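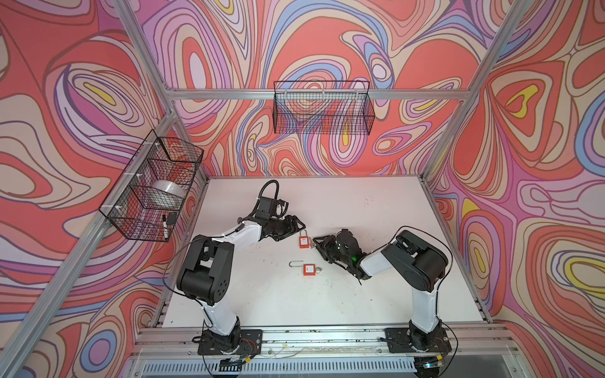
Tosik Two-Arm Bench
Lockout and safe working practice

Product page updated Thursday, June 4, 2026

We love this bench, and we love it most when the people round it know the isolation drill by heart! The Tosik comes as a complete cell: two arms on a shared front rail, a white table top, an aluminium frame with three wall panels, and mesh baskets that can be moved to wherever your hands want them. Everything on this page applies to the standard model and to the wide one sold through Caron.

Before anyone reaches over the rail

Stop the program and let both arms come to rest. Switch off at the isolator, fit your own padlock and keep the key on you. One person, one lock, one key. If two of you are working on the cell, two locks go on, and the second person never relies on the first. Then try the start button (yes, every time) and check that neither arm responds.
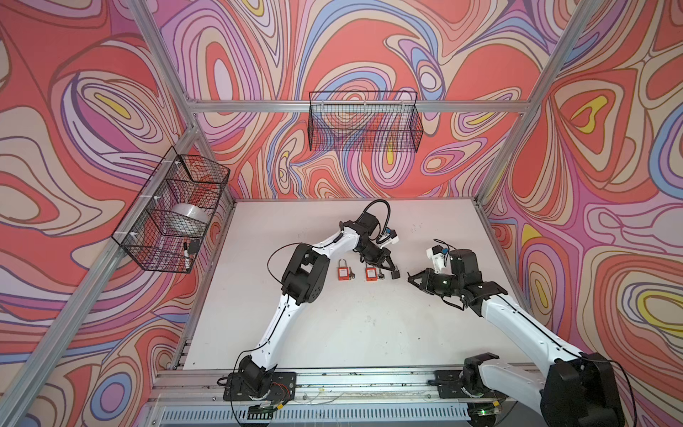 Padlocks should be labelled with a name and a phone extension. We like a bright body for isolation and a different colour for tool cupboards and lockers, so a borrowed lock shows up from across the room. Keep spare keys in a signed-for box well away from the bench.

Grippers and small metal parts

Shackles and keys are lovely test pieces for fine handling, but they are hard on finger pads. Look over the pads every 35 hours of running and change them at 2000 hours, or sooner if the edges have rounded. Set grip force at the lowest value that holds the part, and teach new moves at reduced speed with the stop button in reach. 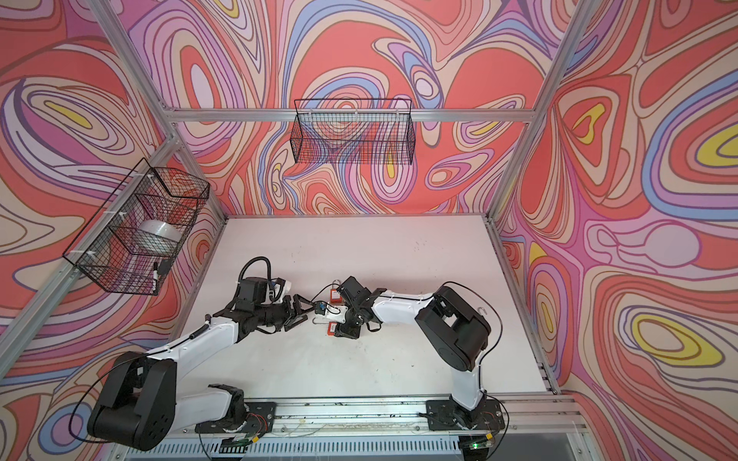 When both arms share one part, agree in the program which arm lets go first, and write it on the cell card. Simin Hashemi rewrote our handover sheet in May and it's a joy to use: 13 lines, big type, room for notes in the margin. It ships with every bench, along with the Stika label set.

In the box
Cell card and handover sheet
Isolation padlocks, 4, keyed differently
Stika label set
Spare finger pads, one pair per arm

Sterkus arm covers are available separately. For training dates or a printed copy of the drill, ask for Amrit Fortin at the service desk.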